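Fliltimine Office and Pantry Supply
Small Equipment for Shared Workrooms

Mesh Cup, Istero Range
Item 554

The Istero cup is intended for desks, reception counters and shared worktables. It is made of black wire mesh with a rolled rim and a solid base, and it widens slightly toward the top. Pens, rulers and scissors may be stored upright in it. 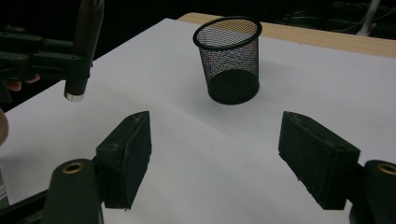
Orders are accepted in cartons of 200. Institutions ordering 1000 cups or more may request a single delivery or a divided schedule. The cup should be wiped with a dry cloth. It is not intended for liquids or for use as a planter.

Serrated Knife, Atia Range
Item 3000

The Atia knife is supplied to staff kitchens and training rooms. It has a narrow blade with fine teeth and a smooth brown handle with a rounded end. It is suited to bread rolls, tomatoes and other soft foods with a firm skin. Hand washing is advised. Knives are packed singly in card sleeves and are not sold to minors.

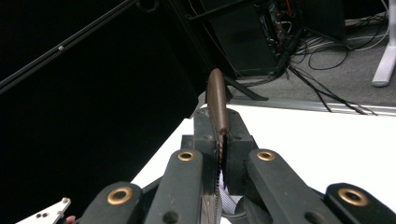
Atia serrated knife, brown handle.

Ordering

Both items are shipped from the Salgado warehouse. Requests for samples should be addressed to Florêncio Nogueira, Institutional Sales. Questions regarding returns should be addressed to Nigel Nuttall.

Page revised December 28, 2023.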